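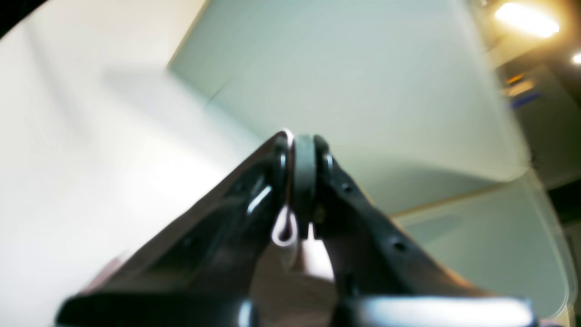

Dark gripper, gray roller, close up.

Dammont season 2: what we know so far, plus your mail

August 15, 2018
By Teemu Mustonen

Print this item | E-mail this item

Quick one this month, I'm writing on a train and the battery is going. But you've all been asking so let's get to it.

Dammont is coming back. Trostar confirmed it last night with a one-line post and a logo. No trailer, no cast photo. December premiere, no day given. Same slot as before, presumably, though they didn't say that either.

For anyone new to the list: Dammont is the one about the ferry town where the harbor office keeps getting letters from a boat that sank. First season was 20 episodes, which everybody thought was too many until they hit the back half. If you gave up after the dog funeral, go back. Two more episodes and it picks up.

Episode count for season 2 isn't announced. I've seen people on the forum say it's been cut way down and I've seen the opposite, and neither side had a source. Running time I do have, it stays at 44 minutes, except the opener, which goes long. How long depends on whether they keep the lighthouse sequence in. The editor was still fighting for it at the Drotham screening.

Speaking of which.

Drotham

So a bunch of us went to the Drotham outdoor screening. Big field, hay bales at the back for people who forgot chairs (me). The space holds 3,000 and it was pretty much full by the time the sun went down. They ran the season 1 finale on the large screen and then the first scene of the new season, no phones allowed, and I'm going to respect that and stay vague. Skip the next paragraph if you want to go in totally cold.

It opens on the stairs. Same stairs. Somebody has painted the railing. The harbormaster is there and he's got his coat on inside out, and he doesn't notice for the whole scene, and neither does anyone talking to him. There's a new character, a woman from the insurance company, and she gets the last line. Huge gasp from the field. That's all I'll say.

Ok, safe again.

Sound was bad for the first ten minutes or so and then someone fixed it. The generator was parked too close to the left speakers, I think. Food line was brutal. Bring a sandwich if they do it again next summer. Also a sweater, the wind off that hill is no joke.

There was a short Q&A with Carrillo after. For the newer folks, Carrillo wrote most of season 1 and is running the whole thing this time, the other showrunner having left for a hospital drama. Notes from my phone, so don't treat these as exact quotes:

- The sinking will be shown. On screen, all of it, not a flashback of someone telling it. Mid season.

- The accordion theme stays. Big cheer. There is a new version for the end credits, slower.

- No, the twins are not the same person. Carrillo seemed a bit tired of that one.

- The bakery set got rebuilt from scratch. The old one had been struck and the plans were lost, so they worked off screen grabs. If you spot the differnce in the tile behind the counter, write in.

- The finale script for the new season is 162 pages. People laughed. Carrillo didn't. Could be it becomes two parts, could be they shoot it and trim. My bet is two parts.

- Nothing on season 3. Asked twice, dodged twice.

Somebody asked about the missing episode 13 subtitles and got told to ask Trostar. I did ask Trostar. Nothing back yet.

Cast

Nearly everyone returns. The old ferry captain is in it, in spite of how things ended for him, and Carrillo wouldn't say whether that's flashback or something weirder. The schoolteacher is bumped up to the main titles, about time. The mayor is out. Story reasons apparently, no drama behind it that I could find, and I did look.

New faces: the insurance woman, a diver, and a kid who fixes radios. The kid got one shot in the footage we saw and I already like him.

Should you rewatch?

Yes, if you have the time. If you don't, here is my short version. Watch the pilot. Watch the two with the fog. Watch the one where they audit the harbor office, it plays like filler and it isn't, half of what they screened in Drotham leans on it. Then the last three in a row, late, lights off. You can skip the wedding. I know some of you love the wedding. You can skip it.

The discs have a commentary on the audit episode that is worth hearing too. Lots of talk about coats, oddly enough, and given the new opening I went back and listened again. They knew. They had it planned way back then.

Watch party

We'll do one for the premiere, same as last time, back room at the same place if they'll have us. Can't book till Trostar gives a date. I'll send a seperate mail the minute they do. If you want a seat, reply to this with your name and how many. First come. We ran out of chairs last time and people ended up on the radiator.

Potluck again. Somebody please bring something that's not chips. Whoever made the fish pie with the little pastry boat on it, please, again.

Your mail

Several of you wrote about the clock in the ferry terminal and whether it runs backward after the second letter. I checked my recording. It does in the first two terminal scenes, then it's stopped, then it's right again. Might be a clue. Might be a prop person changing a battery. Didn't get to ask, the mike went to someone else.

One reader wants to know if the novel is worth it. There's no novel. There is a tie-in thing, sort of a fake harbor logbook, with entries in different handwriting. Fun to flip through, and a couple of the late entries look like they point at the diver. Paperback is fine, the hardcover binding on mine split.

And to the person who mailed in the hand-drawn map of the town: it's great, it's on my wall, and I think you have the chapel on the wrong side of the creek. In the fog episode they cross the bridge before they hear the bell. Happy to be argued with.

Still to chase for next time: the subtitles, the soundtrack (vinyl? please), whether the diver is the voice on the phone in the last episode. Several of you are sure. I'm at maybe. Send me your timestamps.

Train's pulling in. More when there's a trailer.

T.M.

Print this item | E-mail this item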